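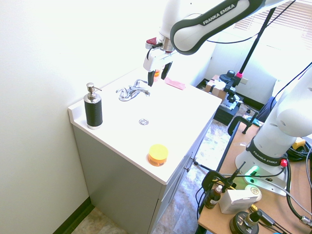 Skemen asks whether the finger check has to be repeated when the cell has only been idle over a weekend. It does. The check is part of every start-up, including the first one on Monday, and it is described in step 6 of this section.

4.3 Preparing the Vanity Cell for Operation

This section applies to the two-arm vanity cell at the Britdale site. It covers inspection of the bench, the cables and the grippers, and the placement of objects on the countertop. Installation of the arms is covered in Section 3. Recovery after a collision stop is covered in Section 6.

Before you begin

Only trained operators may carry out this procedure. Remove rings, bracelets and lanyards, and tie back long hair. Have the cell log and a dry lint-free cloth within reach.

CAUTION: Keep hands and face out of the space above the basin whenever either arm is enabled. The fingers can close without warning during a self-test.

Procedure

1. Confirm that both arms are stopped and that the operating software shows no active task. Press the stop button before reaching over the countertop.

2. Inspect the mounting of each arm. Every base bolt must be present and seated. If a bolt turns by hand, do not continue. Tag the arm and report it under Section 7.

3. Follow each cable from the gripper back along the arm. The gripper cable must have enough slack to allow full wrist rotation and must not catch on the faucet when the arm is lowered. Replace any cable with a cracked jacket.

4. Check that the cables on the workbench are clear of the path of the arm. Cables that hang over the bench edge must be secured so that they cannot be pulled by a foot or a chair.

5. Tighten the bench clamps and the camera mount by hand. If a camera has moved, repeat the camera alignment in Section 5 before running any task.

6. Carry out the finger check. Open the gripper fully and wipe the inner face of each finger with the dry cloth. Look for soap residue, nicks and loose screws. Close the gripper at its lowest speed and confirm that the fingers meet evenly along their length.

Note: Fingers are to be replaced after 200 hours of use, or sooner if they fail the finger check. Use only the Nazari replacement set listed in the parts table (item 495). Replace both fingers of a pair together.

7. Wipe the countertop and basin. Do not spray cleaner toward an arm. Apply it to the cloth first, at the bench farthest from the cell.

8. Set out the task objects according to the current Plurnlow layout sheet. Close all caps and lids. Containers used for practice runs must be empty or sealed.

CAUTION: Do not run water in the basin while an arm is over the countertop. The arms and grippers are not protected against splashing.

9. Step back from the cell, release the stop button and enable one arm at a time. Wait 30 seconds after the first arm reports ready before enabling the second.

10. Run the warm-up motion at 25 percent speed. Watch the clearance between each gripper and the faucet, and listen for grinding or clicking at the joints. Stop the cell if either is heard.

11. Enter the result of the finger check in the cell log, along with any parts replaced.

If the warm-up motion stops early

Read the message on the operator screen and write it in the log before clearing it. Return to step 3 and inspect the cables again. If the second attempt also stops, leave both arms disabled and continue with Section 6.2.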